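Moving out of a rental, landlord wants to charge for hard water stains?

Posted in Renting and Moving

So I'm out of my apartment in Diketport at the end of March and the management company (Flornen) did a pre-move walkthrough on Sunday. They say the shower glass and the kitchen faucet have "mineral damage beyond normal wear" and want to take it out of my deposit. Deposit is 2,000. They haven't given me a number for the glass yet, just said it would be "replaced if needed." Been here 3 years. The water in this town is terrible, everybody knows it, kettle looks like a cave inside. I did clean. Not every week but I cleaned.

Two things. Can they even do this, and is there any way to get the stuff off before I hand over the keys? Tried the blue spray from the grocery store and it did nothing. Also the coffee maker and half my mugs have the same white crust, so if whatever you suggest is safe on dishes, even better.

diketport_renter

tallpine44

Vinegar. Plain white, the cheap jug. Heat it up a little in the microwave, soak paper towels, stick them flat on the glass and leave them. An hour at least. Then scrub with a non scratch pad and rinse. Repeat. Mine took 3 rounds and I almost gave up after the first.

For the faucet, fill a sandwich bag, rubber band it over the end, leave overnight if it's chrome. If it's a brushed or gold finish DON'T, try a few minutes first and check, it can eat the coating. Keep it off marble or any natural stone too. And never mix it with bleach, please.

Mugs you can just soak in half vinegar half water and wash like normal. Coffee maker, run the same mix through, then two tanks of plain water or your coffee tastes like salad.

Jakubowski Hardware by the bus station sells a citric acid powder that works faster if vinegar dosen't cut it. Wear gloves.

ro_k

just pay it, not worth the fight imo. they always win

mapleandthird

Don't just pay it. I fought Flornen on almost the same thing, different building. Depends on your state so look up the security deposit rules where you are, but a lot of places make them send an itemized list with actual costs, inside a deadline. "Replaced if needed" is not a cost.

What I did: took photos of everything the day I left, with the lights on, close up and from the door. Dug out my move in checklist (mine said "some spotting on shower door", so thank god I kept it). Sent one email, short, no yelling, asking for receipts and the age of the door. Age matters, they usually can't bill you full price for something that's 10 years old.

They had started out asking 4,000 for a whole new shower surround, way more than my deposit. Went quiet for a while and then I got everything back minus a cleaning fee, which fine.

Do the vinegar first tho, tallpine is right about that. If the glass still looks cloudy after it might be etched and nothing takes that off, so dont wreck your arms over it. For keeping it off in the next place, squeegee after every shower. I have a Standus one on a suction hook and it lives in there. Dry the faucet with whatever towel is closest. Same goes for mugs, I stopped letting them drip dry in the rack, wipe them and then hang them up. The spots come from the water sitting there. 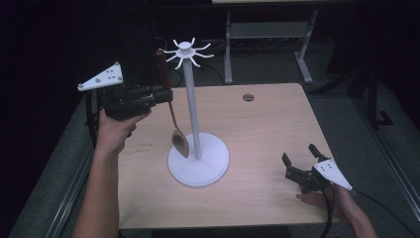
Oh and give them your new address in writing when you turn in the keys. Some places the deadline doesn't start until they have it. Keep a copy of that too.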